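Tralow brings back the small estate, and I've already had a go in it

7 December 2023

I wasn't expecting to get excited about an estate car this side of Christmas, but Tralow has gone and done it. The firm showed the new Likska to a handful of us this morning, and then (to my great surprise) handed over the keys for the afternoon.

If you don't remember the old Likska, it was the boxy one your geography teacher drove. It went off sale years ago when everybody wanted to sit higher up, and I'd pretty much given up on seeing the name again. The new one is a plug-in hybrid with 274 horsepower, a proper square tailgate and a roof you can reach without standing on the sill. I loved it on sight, so bear that in mind as you read on.

Teresa Grabowska, who runs the project, told me the team had argued for months over whether to make it a crossover instead. "We built one, as a clay," she said. "It looked like everything else in the car park, so we stopped." I asked if I could see the clay and she laughed and changed the subject.

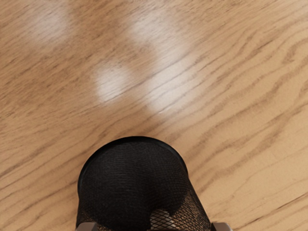 Anyway, the driving. Tralow sent us out on the lanes behind Dudness, which are narrow, muddy and full of tractors, and the Likska was very good company. It pulls away on the electric motor without any fuss, and when the petrol engine joins in you hear it a moment before you feel it. The steering is light, a bit too light for me above motorway speed, but the ride is lovely. I went over the level crossing at a pace I'd rather not put in print and my coffee stayed where it was!

Electric range is given as 53 miles. I had almost 20 left when I got back, having been fairly heavy with my right foot and with the heater up full, so I'll need a longer loan before I can say much about that figure.

Grumbles? A few. The temperature controls are buried in the touchscreen, two menus down, and I missed my turning while looking for the rear demister. The back seats are flat and a touch short under the thigh. And the lane assist kept tugging at the wheel on roads that don't have lanes. Jarosław Stępień, the chassis engineer who came along with me, says a shortcut button for it is on the way before the cars reach customers, and I hope he's right.

There will be 9 colours, including the mustard yellow from the original, and two trim levels. The dearer one, called Pandey, gets adaptive dampers and the bigger wheels. I tried both and I'd save my money, as the standard car on its smaller wheels was the nicer of the two over broken tarmac.

Prices haven't been fixed yet. Order books open in March, with the first cars due at dealers over the summer, and I've asked for a yellow one for a full week's test as soon as they have one to lend.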